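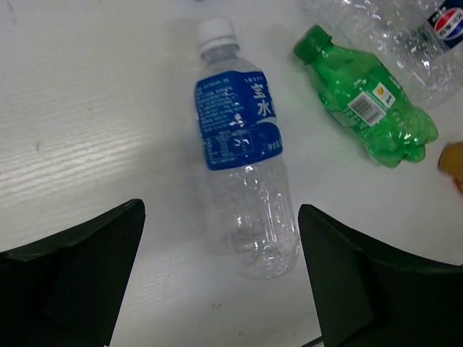 ## 4. Setting up the Pramero drip timer

Read section 3 first if the hose isn't run yet. Everything from here on assumes water at the tap and a dry box to mount the timer in.

Rev. Friday, August 23, 2019 — Lucero Echeverri. Replaces the stapled sheet in the Skunddale greenhouse. Throw that one out, the valve numbers are wrong.

### 4.1 What you need

- Timer, wall plate, 2 screws
- Four AA batteries, new. Not rechargable, the voltage is too low and the valve sticks half open
- Filter washer (small bag taped inside the lid)
- Pressure reducer
- Drip line, already laid
- Flat screwdriver
- Phone or watch for setting the clock
- Bucket

### 4.2 Mounting

1. Shut the tap. All the way.
2. Screw the wall plate on at chest height, arrow up. Out of direct sun if you can — the display fades.
3. Drop the filter washer into the inlet, mesh side toward the tap. Easy to get backwards. Check it twice.
4. Hand-tighten the timer onto the tap. No wrench.
5. Pressure reducer goes on the outlet, *below* the timer. Arrow follows the flow.
6. Push the drip line on and close the clamp.
7. Open the tap slowly. Drips at the top joint: reseat the washer. Drips at the bottom: clamp.

> **Caution:** Never leave the timer on an open tap without batteries in it. The valve stays wherever it was last. We lost a whole bench of seedlings to that in November.

### 4.3 Clock and programs

1. Hold SET until the hour blinks.
2. Plus and minus for the hour, SET, then minutes, SET. It's a 24-hour clock. If you're watering at midnight you set it wrong.
3. Turn the dial to P1. Start time, SET. Run time in minutes, SET. Days, SET.
4. Same for P2 if you want an evening run.
5. Dial back to AUTO. **It does nothing until you do this.** Most calls Bram gets are this.

Starting values, change them once you've watched a week or so:

| Bench | Program | Run time |
|---|---|---|
| Seed trays | P1 and P2 | 2 min |
| Tomatoes | P1 | 20 min |
| Herbs | P1 | half of tomatoes |
| Cuttings | off, mist by hand | — |

Note: programs that overlap don't add up. The timer runs the longer one and skips the other. No warning on the display.

### 4.4 Test run

1. Dial to MANUAL, press START. You should hear a click, then water in a couple of seconds.
2. Walk the whole line. Every emitter. Poke the blocked ones with a pin.
3. Put the bucket under the last emitter and let it run the full time for that bench.
4. Dry bucket means a kink or a split upstream. Look under the bench legs first, the line gets pinched there.
5. Press START again to stop. Wait for the second click.
6. Dial back to AUTO. Yes, again.

If the click comes but no water does, it's the filter. If no click, batteries. If neither fixes it, write down the error number and go to 4.7. Error 143 is the stuck valve one — close the tap before you touch anything else.

### 4.5 Backup for pots off the line

Pots on the window ledge aren't on the drip line. If you're away more than a weekend do this as well.

1. Find an empty water bottle with its screw cap, one per big pot. Thin plastic is fine, creased is fine, split is not.
2. Rinse. Plain water only, no soap.
3. Make one hole in the cap with a hot needle. Small. Start smaller than you think.
4. Water the pot by hand first. In dry soil the bottle empties straight away and you get nothing for the rest of the week.
5. Fill, cap on tight, turn it over, push the neck into the soil close to the rim of the pot. Away from the stem.
6. Check the level next morning. Barely moved is good. Empty — hole too big, new cap. Full to the top, the hole is clogged with dirt, clear it and try again.
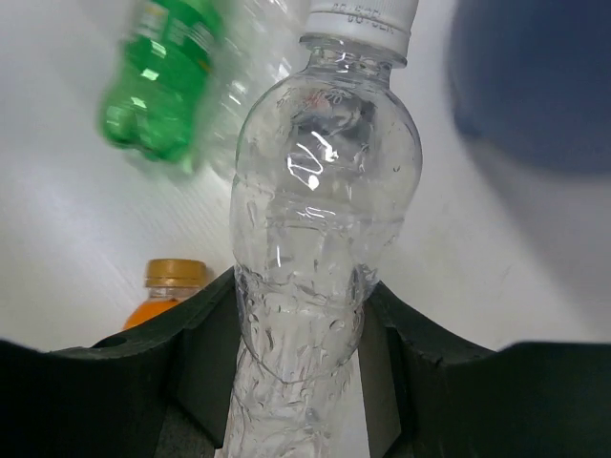 ### 4.6 Shutting down for winter

1. Dial to OFF, tap closed.
2. Run MANUAL once to let the pressure out, then OFF again.
3. Take the timer off the tap. Shake the water out, leave it open side down overnight.
4. Batteries out. They leak, and then its a new timer.
5. Pull the end plug on each line and let it drain into the bucket.
6. Filter washer back in its bag, bag back inside the lid.
7. Timer and reducer go in the tool room, top shelf. Not the greenhouse, it freezes in there.

Before you take it down, copy the run count off the display onto the card. Ours stood at 1,562 at the last shutdown.

### 4.7 Spares and who to ask

Washers, clamps, end plugs: drawer marked RENDUS. Take what you need, mark it on the card.

Replacement timers come through Gebremichael, order desk only, they don't do walk-ins. Pirjo Tuominen has the account login.

Leaks at the tap itself (wall side) — Narendra Malhotra. Don't take the tap apart.

Anything about programs or the clock — Bram De Haan, after you've checked the dial is on AUTO.

Next: section 5, feed injector. Leave that disconnected until the test run in 4.4 is done.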